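Hand-held teaching at the Welport lab: keys, lanyards and the mug tree

9/9/21

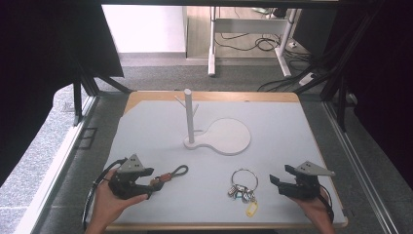
The Welport group has moved its demonstration work from remote control to hand-held grippers for all small-object tasks. Under the old arrangement an operator sat at a Zesix console and drove both arms from a distance, watching a screen. Now the operator stands at the bench with a gripper in each hand and does the job directly, and the recorded motion is used to train the arms later. The first task under the new method is a hanging job, with a bunch of keys on a split ring, a short lanyard loop and a white mug tree with two pegs near the top of its post. Each gripper carries a grey triangular plate on top, which has to stay in view of the overhead camera for the whole of a demonstration. If a wrist turns far enough to hide a plate, the position estimate drifts and the take is thrown out.

Keys were chosen for a practical reason. A bunch of keys never lies the same way twice, and the ring may be upright, flat or half buried under the tag. A policy trained only on mugs and blocks tends to learn one approach angle and repeat it. With keys the operator has to look at where the ring is, pick a side and sometimes nudge the bunch before closing the jaws. We want those nudges in the data. Please do not tidy the objects between takes beyond putting them back on the grey surface.

The lanyard is harder. Cord folds when it is pushed, and the jaws close on nothing if they come in too high. The current instruction is to grip near the connector piece, lift until the loop hangs free, then bring the loop over the peg from above. Using the second gripper to hold the loop open is allowed. Operators should do it whichever way comes naturally and mark the take as one-handed or two-handed on the session sheet.

Results so far

We have 260 accepted demonstrations of the key task, collected since the rig was rebuilt in March. A take by hand lasts roughly 4 seconds from first contact to release, which is much quicker than anyone managed at the console. The speed brings its own trouble. People working at full hand speed move faster than the arms can follow, and the playback has to be stretched. Stretching works well for the reach and the lift but poorly for the release, where the swing of the keys matters. Operators are asked to slow down over the last part of the movement, as the ring comes to the peg.

The trained arms hang the keys reliably when the mug tree stands where it stood during collection. Turning the base by 90 degrees brings the success rate down sharply. The next block of sessions will therefore vary the base angle between takes, and the position of the tree will be drawn from a printed list. The Aguirre site will run the same list on its own bench so the two sets can be compared.

Changes for operators

Cables. Run each gripper cable down the outside of the hand and keep the slack off the board. A cable dragged across the work surface can shift the lanyard, and the take then has to be discarded.

Start position. Both grippers begin low and to the sides with the jaws open – not resting on the board. Hold still for 2 seconds before moving. The software uses the pause to line up the left and right recordings.

Drops. If something is dropped on the board, pick it up and carry on. Recoveries are kept and labelled. If it lands on the floor, end the take.

Curtains. Leave them as set at the start of the session. Changes in side light have upset plate tracking more than any other single cause.

Remote control has not gone away. The Cluvberg arm cell will still be driven from the console for heavy lifts and anything that has to be done behind the guard. Console bookings are unchanged, and bench sessions are booked on the same calendar under "hand-held".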